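8 Jun 2018

Train, then bus, then the other bus. Writing this on my knee so excuse the state of it. Finally got to the glove show at Nevach, only had the afternoon, they shut at 4 on Fridays which is not on the poster.

Must ring Edeltraud tonight. Must also buy stamps.
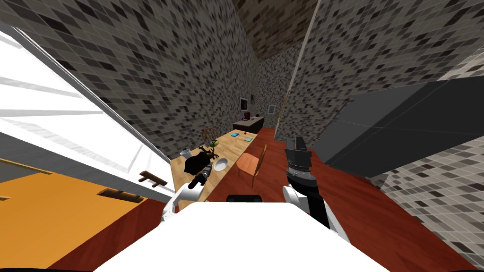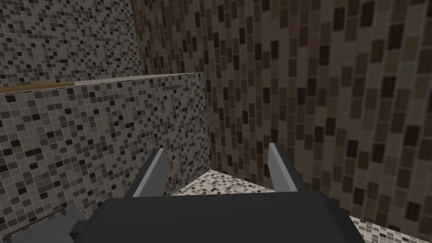
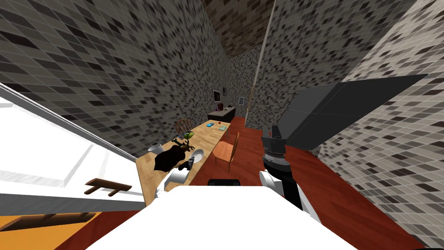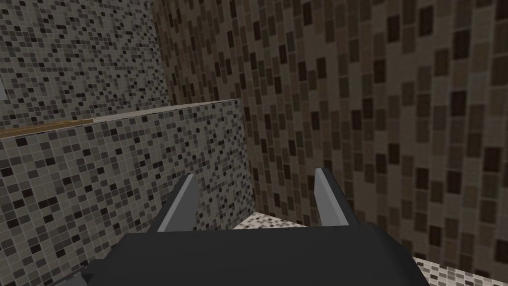
Anyway. Gloves. I went meaning to look at the evening ones, the long kid ones with the buttons at the wrist, and spent nearly all my time in front of a drawer of plain brown work gloves. Typical. They have 42 pairs out in all, and the labels are better than last time, whoever wrote them knows how to sew. Says which seam it is. Last time it just said "stitched by hand", well yes.

The seam thing. Need to get this down before I forget. Three kinds on show: one where both raw edges sit on the outside and the needle goes straight through, one where one edge laps over the other, and one sewn inside out and turned. I'd always assumed the turned ones were the posh ones. Not always! There's a pair of turned gloves in the second case, very coarse, thread like string, thumb set in at a hopeless angle. And next to it an outside-seam pair so fine I had to get my nose nearly on the glass. Attendant coughed at me.

Thumbs are where it all goes wrong, that's what Jae-in Lim always says and she is right. You can see the makers trying things. A thumb in one piece with the palm, a thumb with a little diamond let in at the bottom, a thumb that is basically a tube stuck on a hole. The diamond one is what I want for mine. Drew it 4 times, badly. The fourth is usable.

Talk at two from Myung-ja Min, on the Hullamau workshop, which I only knew as a stamp inside a cuff. Small place, cutters downstairs, sewers took the work home in bundles. She passed round a copy of a wages page. Paid by the dozen pairs and docked for a marked skin. She read out a bit of a letter from one of the sewers complaining about the light in winter and wanting the white ones kept back for summer, which I thought was so sensible. White kid, black thread, one candle. No thank you.

Somebody asked about dating by the buttons and she more or less said don't. Buttons get moved. People cut them off dead gloves and put them on live ones. I have been dating my grandmother's pair by the buttons for years and telling everyone, so, oh dear. Will have to write to Yi-an and eat my words. August was when I wrote that long letter to him about it too, with diagrams.

Didn't get to ask my question (fourchettes, the strips between the fingers, were they cut from the same skin or from scraps). Caught Seon-mi Do at the coat pegs and she thinks same skin for the good ones, scraps for everything else, and that you can feel it if you stretch them, the scraps go in different directions. Went home and stretched mine. Well, not home, I'm on the bus, but I had them in my bag. Little finger on the left definately pulls differntly from the others. So scraps! Or a repair. Hadn't thought of a repair until I wrote that down.

Bought: the booklet, 2 postcards, a packet of Fitora needles with the three-sided points. I have had those before and they went blunt on me but that was my fault, was using them on a belt. Did not buy the reproduction pattern set. £100 for some sheets of card. Stood holding it for ages.

Things to do
ring E. re the stretching sticks she promised, hers are bone and mine are rubbish
trace round both hands again, the left one came out wrong
ask Jae-in if the Yang skins are thin enough or whether to pare them down
proper thread, beeswax
return library book!!

Have decided the first pair will be plain. No points on the back, no lining, outside seam so I can see what I'm doing. In the ugly mustard offcut and not the grey. If the thumbs work I'll cut the grey. Myung-ja said the apprentices did only thumbs for their first months, thumb after thumb, never a whole glove, and someone behind me laughed but I thought good, I'd like a bag of practice thumbs. Might do six or so next week and see.

Bus is doing the long way round by the school. Feet hurt. Forgot to eat the sandwich, it's gone flat under the booklet. Will have it now.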